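Hi Kalliopi,

October went by fast, so forgive the slightly breathless update on the Flemville short film season! We've locked 3 of the 5 programs, and the opening night is going to be the Balaskas retrospective after all (I know you were rooting for it). Marcus Haverford got the rights letter signed, and the subtitles are with Evanthia Konstantinidis now. She wants one more pass on the two older films, where the sound is pretty rough.

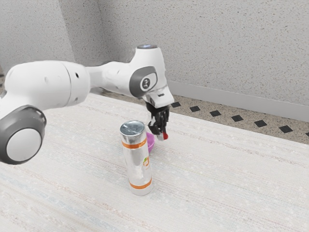 White robotic arm over a tabletop, computer rendering.

Submissions closed at 295, well past the 200 we budgeted screening fees for. Adalberto Rocha split the extra ones among the jury and they were good sports about it, but I'd like to move a little money over from the printing line to pay them properly. Is that OK with you?

The lifetime award is still open. Themis Rallis is our first choice and she's interested, but she's shooting until late in the month and can't promise the travel yet. I'll call her again once her schedule settles.

Still to do: the projector rental at the Geteo, the jury's hotel rooms, and the program notes for the animation night, which I keep putting off. Receipts are in the shared folder.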